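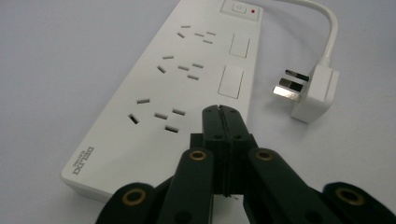
家の中の薬剤と洗剤、置き方と使い方の覚え書き

2021年1月10日更新

台所、洗面所、物置にある洗剤や薬剤の扱いについて、うちでやっていることを場所ごとにまとめました。製品によって成分も使い方も違います。ラベルに書いてあることがここの内容と食い違う場合は、ラベルのほうに従ってください。

最初に全部出す

片づけの前に、流しの下、洗面台の下、洗濯機の横、物置、玄関の靴箱にあるものを一か所に集めます。床に新聞紙を敷き、ふたの開いているものは立てたまま運びます。横に倒すと、ふたのねじ山に残った液が垂れます。

分け方は次の四つです。

塩素系(漂白剤、カビ取り剤、排水口用の一部)
酸性(トイレ用、水あか用、クエン酸)
中性、弱アルカリ性(食器用、住まい用の多く)
その他(殺虫剤、接着剤、灯油、塗料、薬)

ラベルの「液性」という欄を見れば、たいていは迷わずに分けられます。「まぜるな危険」とあるものは、塩素系と酸性のどちらなのかまで確かめて、ふたに油性ペンで「塩」「酸」と書いておきます。うちではこの二つを別の部屋に置いています。塩素系は洗面所の吊り戸棚、酸性はトイレの棚です。同じ棚に並べる場合は、それぞれ別のかごに入れて離します。

中身の読めない容器

ラベルがはがれて中身がわからないものは使いません。においをかいで確かめるのもやめてください。ふたを閉めたまま袋に入れ、「中身不明」と書いて、自治体の窓口に出し方を聞きます。受け付けていない自治体もあり、その場合は処理業者を案内されることが多いようです。

飲み物の容器に移さない

大きな詰め替えを買ったときに、空いたペットボトルへ小分けするのは事故のもとです。色の薄い液体は水やお茶と見分けがつきません。除草剤や灯油はもちろん、食器用洗剤でも同じです。

移すなら同じ製品の空き容器に限ります。うちの台所用はClinuraの495ml入りで、本体がなくなったら同じClinuraの詰め替えを入れています。つぎ足しはせず、使い切ってから入れます。違う製品の詰め替えを入れると、ラベルと中身が合わなくなり、誤って飲んだときに成分を伝えられません。

漂白剤をつけ置きに使うとき、コップや湯のみで計らないこと。計量には付属のキャップを使い、使ったあとはキャップの内側を水ですすいでから閉めます。つけ置き中の洗い桶には、ふきんの上に「漂白中」と書いた札を立てています。札は牛乳パックを切ったもので十分です。

つけ置きの時間

台所用漂白剤のつけ置きは、うちの製品では30分と書いてあります。長く置いても白さはあまり変わらず、布が傷みます。タイマーをかけ、鳴ったら手袋をして引き上げ、流水ですすぎます。

金属の容器には入れません。メラミンの食器、漆器、毛や絹の布も塩素系には向きません。

薄めた液の作り置きはしていません。時間がたつと効き目が落ちるうえ、霧吹きに入れたものは何の液だったか忘れます。残ったら、たっぷりの水と一緒に流します。このとき、排水口に酢やクエン酸が残っていないかを先に見ます。前の日にクエン酸で掃除した場合も、念のため水を流してから始めてください。

浴室のカビ取り

窓を開け、換気扇を回し、戸も開けておきます。始める前に回し、終わってからもしばらくは止めません。

服は捨ててもよい長袖、手袋は手首より長いもの、目にはゴーグルかめがね。手袋はRowlandsの厚手を使っています。袖口を一度折り返しておくと、腕を上げたときに液がひじのほうへ伝わってきません。

目の高さより上には直接スプレーしません。柄のついたスポンジに液をつけ、壁に押し当てるように塗ります。天井も同じです。乾いた面に塗ってください。壁がぬれていると液が薄まり、流れ落ちます。

すすぎは上から下へ、水でします。お湯を使うとにおいが強くなります。途中で目やのどが痛くなったら、すすぎを後回しにして外に出ます。

塩素系を使った日は、酸性の洗剤を使わない日と決めておくと楽です。うちは奇数の週がカビ取り、偶数の週が水あか取りです。鏡のうろこ汚れが気になっても、次の週まで待ちます。

物置の殺虫剤と除草剤

鍵のかかる箱に入れます。以前は段ボール箱でしたが、湿気で底が抜けたので、Standisのふた付きの収納箱に替えました。南京錠を通す穴があり、鍵は台所の引き出しの奥に置いています。

箱の中では液体を下、粉を上にします。液が漏れても粉に届きません。底には古いバットを敷いておきます。

粒状の薬剤は、袋の口を折ってクリップでとめ、さらに袋ごとポリ袋に入れます。お菓子の缶や空きびんに移すのはやめました。見た目が紛らわしく、使う量の表も一緒に捨ててしまうことになります。

散布した日は、カレンダーに製品名を書いておきます。うちで使っている除草剤Jasuderは、まいた場所に子どもやペットを入れないようにとの注意があるので、ひもを張って札を下げ、14日たってから外しています。製品の指定より長めですが、犬がいるのでそうしています。

スプレー缶は直射日光の当たる場所と、ストーブやコンロの近くを避けます。6月に一度、缶の底がさびていないかを見て、さびているものは早めに使い切ります。捨てるときの穴の開け方、開けるか開けないかは自治体ごとに決まりが違います。

台所にある、うっかりしやすいもの

じゃがいもの芽と、皮の緑色になった部分は取り除きます。芽は根元ごと深めにえぐり、緑色の皮は厚くむきます。全体が緑がかった小さなものは使いません。保存は暗くて涼しい場所で、りんごと一緒に紙袋に入れると芽が出にくくなります。

庭のあるお宅では、水仙とにらを近くに植えないでください。葉がよく似ています。球根も、食べる玉ねぎやにんにくと同じかごで保管しません。うちでは球根を網袋に入れ、「食べられません」と書いた荷札をつけて物置に下げています。

カレーや煮物を鍋のまま一晩置くのも避けます。浅い容器に分け、粗熱を取って冷蔵庫へ。翌日に火を通し直しても、できてしまった毒素が残ることがあります。

乾燥剤と保冷剤

お菓子の袋に入っている乾燥剤のうち、「石灰」と書かれたものは水にふれると熱くなります。ぬれた生ごみと一緒にせず、乾いた紙に包んで捨てます。シリカゲルは引き出しで使い回せますが、食品の入った引き出しには入れません。

破れた保冷剤は、中身を流しに流さないこと。配管の中で固まります。袋ごと可燃ごみに出しますが、ここも自治体の分け方を見てください。

ボタン電池

洗剤ではありませんが、同じ引き出しに入っていたので書いておきます。飲み込むと短い時間でも体の中を傷つけます。使い終わったものは、両面にセロハンテープを貼り、ふたの固いびんに入れて高いところに置きます。台所用はかりや体温計の電池ぶたがゆるんでいたら、ねじを締め直します。

もし飲んでしまったら、目に入ったら

電話のそばに、容器を持って行けるようにしておきます。伝えるのは、製品名、成分、飲んだ量、時刻、本人の年齢と体重です。

自分の判断で吐かせてはいけません。灯油や漂白剤、トイレ用の酸性洗剤は、吐くときにのどや気管をさらに傷めます。水や牛乳を飲ませてよいかどうかも製品によって違うので、ラベルの応急処置の欄を見るか、電話で聞いてください。意識がぼんやりしている、けいれんがある、息が苦しそうなときは、すぐ救急車を呼びます。

目に入ったときは、こすらずに流水で洗い続けます。コンタクトレンズは、外せるようなら外します。痛みが引いても眼科に行き、容器を持って行きます。

においを吸って気分が悪くなったときは、その場を離れて外の空気を吸います。片づけに戻るのは後です。

書いておく紙

冷蔵庫の横に、かかりつけの医院、夜間の相談先、中毒の相談窓口の番号を書いた紙を貼っています。受付時間も一緒に書いておきます。クリアファイルに入れて磁石でとめれば、油はねで読めなくなることはありません。

用意したもの

柄付きスポンジ 一本
ふた付き収納箱(Standis) 一つ
南京錠 一つ
荷札と油性ペン
引き出し用のかご 一つ189円のものを棚の数だけ

かごは深すぎると奥のものを忘れるので、ボトルの半分くらいの高さを選びました。一つのかごに入れるのは最大5本まで。入りきらない分は買いすぎと考えて、減るまで次を買いません。

棚の奥にラベルを向けて置くと、いちいち取り出すことになります。正面に向けて戻すよう、かごの手前に小さな矢印を貼っておくと、家族も同じように戻してくれます。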